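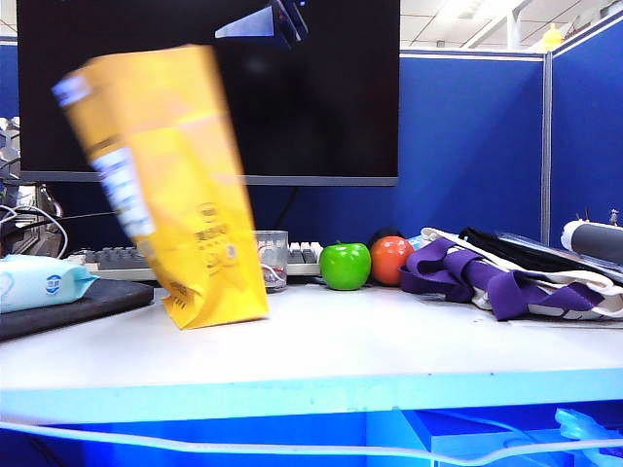

Robot told to leave the desk as it found it, and mostly does

ASTIVBRIDGE, 01/02/2025 — Atholm, the robotics research group based in Astivbridge, has published a method that teaches robot arms to notice when they have let go of something too early. The group had hoped to announce a robot that never lets go of anything too early. It will keep working on that.

The method is called Rana. It deals with the last second or so of a pick-and-place job, the part between "nearly there" and "down". Most training recordings treat that second as an afterthought. The arm closes on an object, carries it across, opens, and the recording is filed as a success if the object ends up more or less where it was meant to be. How it got there is left out of the sums.

Paper bags are where this catches up with you. A tin will forgive a drop of a few centimetres. A bag will tip, fold, slide or sit down on its corner like a tired relative, and a robot trained on tins has no opinion on any of it.

"We had a policy that scored very well and was horrible to watch," said Ximena Pereyra, who leads the work at Atholm. "It would get a bag to the right spot and then abandon it in mid-air. The score said well done. The bag said otherwise."

Rana adds a second, smaller model that looks only at views from a fixed camera and gives every moment a label: held, supported or neither. The third label is the one that matters. Blurred views, which many groups throw out before training, are kept, and turn out to be the most useful material in the collection. An object that is smeared across the picture is telling you that it is moving, and if the arm has already gone, it is telling you rather a lot.

The arm's main controller then learns to avoid whatever it was doing just before a "neither". In practice it goes lower, waits for the bottom edge of the object to meet the surface, and opens slowly. People do this without thinking, apart from when they are carrying the shopping.

Atholm recorded 1,809 placements for the study, all of them on ordinary office desks. The desks were not tidied first. Monitors, keyboards, cables and other people's belongings stayed put, as did the toy fruit, which has been in the lab's object set for so long that it has stopped being funny. Pereyra's team argues that a bare table flatters a robot, and that anyone who wants help in an office should train for the offices they have.

A further 208 placements were held back for testing. With the original controller, 133 of them included at least one moment labelled "neither". With Rana switched on, that fell to 50. The remaining failures are mostly tall, light bags put down next to something they can lean on, and the team does not yet have a good answer for those.

There is a price. The arm is slower with Rana than without it, and visitors have remarked on the pause before it opens. "It looks as if it's having second thoughts," said Pereyra. "I've decided I don't mind that in a machine."

The labelling model was trained on hand-marked recordings, a job shared out among the whole team and enjoyed by none of it. Disagreements over whether a bag was "supported" when only one edge was touching the desk went on for longer than anyone had planned. The written rule now says that one edge does not count, and the arguments that led to it are given in full in an appendix, for readers who like that sort of thing.

The next round of work begins in September at Carneck, Atholm's second site, where the desks are said to be worse. It will cover soft objects such as folded cloth and tote bags, and will test whether a single labelling model can be moved from one camera position to another without being trained again. Early attempts suggest it can be moved a little.

The paper, the labelling rules and the test recordings are available from Atholm on request. Journalists are welcome to visit the Astivbridge lab by arrangement, and may bring their own bags.

ENDS

Press enquiries: the press desk, Atholm, Astivbridge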